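Visit to the Grarketa open day, August

The open day at Grarketa ran from mid-morning to late afternoon, and visitors were taken through in groups of 16. Ours was the second group. Sign-in was at the side entrance on the parking lot side, where we got a paper badge and a map that left out the upper floor. The upper floor was closed anyway.

Bożena Grabowska led the tour. She has worked on the packing side for most of her career, first at Flakton and now here, and she kept to her own subject. The first stop was the sample room, with 118 carton styles hung on the walls in order of size. The smallest holds a single watch battery. Most of us would have liked longer there, but the group behind was already at the door.

From there we went down the corridor to the room where they try out ways of filling and clearing boxes. The work that day was simple tabletop sorting and packing with an ordinary brown carton and a few pieces of household scrap. 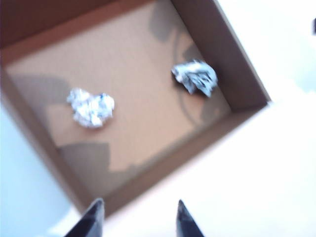 Crumpled foil is harder to pack than it looks, according to Bożena. It weighs almost nothing, it has no flat side, and every wad comes out different. The two in the carton when I leaned in made the point well enough: one was a lumpy, rounded piece and the other was flatter with sharper folds, and there was bare cardboard between them. She said people tend to squeeze foil tighter to save space, and then it rolls. Her own preference is to leave it as it comes and choose a box with a wide floor.

Somebody asked why they didn't use proper test pieces. They do have a set, from Jireš, kept in a drawer across the hall – 16 shapes in hard rubber, all numbered. She finds scrap more useful in the early stages and brings out the rubber set when results have to be compared with another site.

We spent a while on the carton itself. It was a standard corrugated shipping box, the kind that arrives flat and gets folded up in a few seconds. The questions were mostly about the flaps. Bożena's rule is to fold them well back before starting, and to crease them by hand if the board is new and stiff. A flap that drifts back over the opening costs more time than anything else in the job. 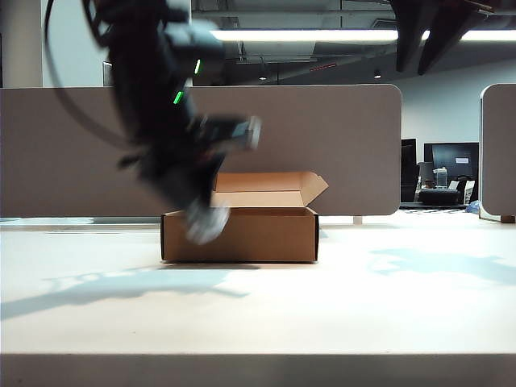

The shipping carton on the white table, back flap standing up.

At this point Mererid Parry took over for the part about paper. She runs a small recycling project called Kina and comes in 2 days a week. Her interest is in mixed scrap, the stuff that ends up in one bag at home, and how much of it can be sorted at the table before it is boxed. Printed paper goes in a separate pile in her system. She passed a few sheets around and had us crumple them so we could feel the difference between coated and plain.
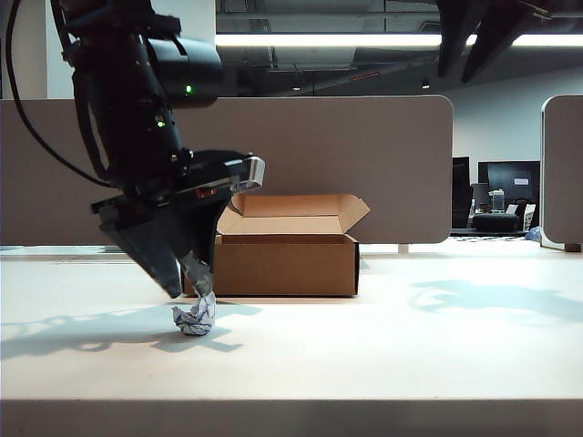
Crumpled paper with a blue print, in front of the open carton.

The last part was coffee in the break room and a table of leaflets. I took the one on carton sizes and the Kina sheet on sorting paper at home. Lunch was not included, which the invitation could have said more clearly.

Parking was easy before ten and tight when we left. The rooms on the tour are all on the ground floor, though the corridor has a short ramp with no handrail. Allow two hours if you go, and ask for extra time in the sample room when you sign up.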